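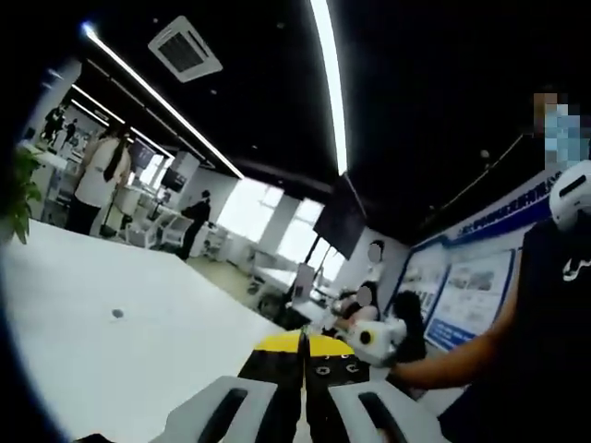 Minutes / Data collection

Tadix demo gathering, 2025-10-17
Notes by me, Muammer Gündoğdu, so blame me for the spelling!

We got going a little late and went straight to the numbers. We're at 1276 usable demos for the tabletop set, and Zurnier wants more variety before they train again. I said I'd happily trade 70 near-identical tries for 25 where the cup starts somewhere new, and most people nodded, so I'm writing that down as agreed.

Long chat about tilting (way longer than planned). Soylu's reviewers threw out 54 demos because the wrist swung so fast that the tracking dropped. So – slow down on the tilt, and hold still a moment before you let go. I'm as guilty as anyone.
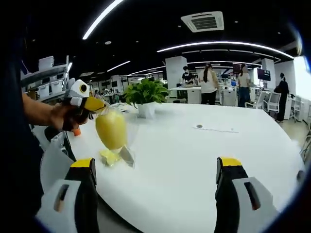
Clear cup in the grip, yellow piece inside, plant at the back of the table.

We also talked about whether to keep the plant out for every session. I like it there, Brurkham would like half the demos without it, and we settled on swapping it in and out by batch. Label the batch, please!

Bad tries: keep them, but tag them. Last January we deleted a whole pile and then wanted them back.

To do
Me: rewrite the tagging sheet, send it to Soylu
Brurkham: new start positions for the cup
Everyone: wipe the gripper fingers before you record

Next meeting once the first new batch is checked.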